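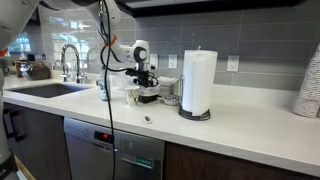

What is the right order for clearing and wiping a white kitchen counter next to an undermount sink?

Clear the loose items first, then wipe from the far end toward the sink so that crumbs and liquid end up in the basin. Dry the surface last with a paper towel, including the strip along the backsplash.

Details: shared kitchen, one run of smooth white countertop, dishwasher below. By evening it collects paper cups, water bottles and napkins. I have a spray cleaner and 2 microfiber cloths. I would like a fixed routine that takes 5 minutes.
Posted by Vaher, Thursday, August 8, 2024

Stirkeck
Sort before you spray. Empty every cup and bottle into the sink, including the ones that look finished. A bottle lying on its side with a loose cap will leak slowly and the puddle spreads under everything else.

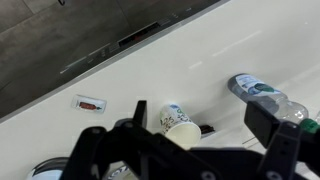
Paper cups go in the trash unless your local program accepts coated paper. Plastic bottles are emptied, capped and recycled. Bowls and glasses go in the dishwasher. After that, one damp cloth for the cleaner and one dry cloth for the finish. On a glossy surface the dry pass matters more than the cleaner, as streaks show at a low angle. Keep the cleaner off any glass cooktop unless the label lists it.

Nadico
just use paper towels, cloths smell after 2 days

Grernville
Agree with Stirkeck on the order. Check the underside of the sink cutout as well. Residue builds up where the counter overhangs the basin, and a flat cloth misses it. I use an old toothbrush there once a week. Wash the cloths without fabric softener or they stop absorbing.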